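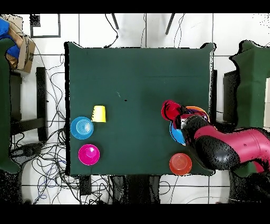

Cups turned upside down on a green cloth.

December 9, 2021 – I've been going on about party trash in Adell for years, so I'm thrilled to report that the dish library at Fehr Hall is staying open through the winter! It lends out plates, cups and bowls for free, and 266 households signed up in November alone.
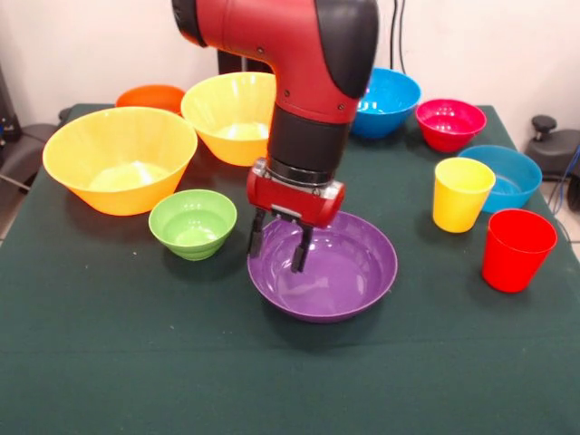

Borrowing is simple: you pick what you want, take it home and bring it back washed within four days. I'd grab the big yellow bowls for chips or popcorn, and a shallow purple one does nicely for dip. Merko, the hardware store on the corner, is giving the library shelf space for returns too – handy if you work late like me.

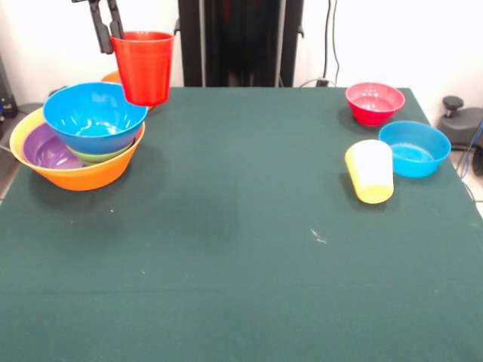
Do you have to live in Adell to borrow?
Anyone with a library card from the county can sign up, and kids can be added to a parent's account.

I took out a stack of plates for my sister's birthday and we filled one small trash bag all night (usually it's a mountain). Holiday bookings are going fast, so get your name down at the front desk soon.

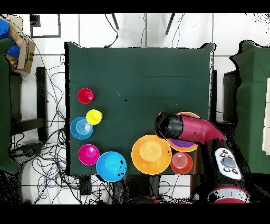

Bright plastic cups and bowls, most of them along the edges of the table.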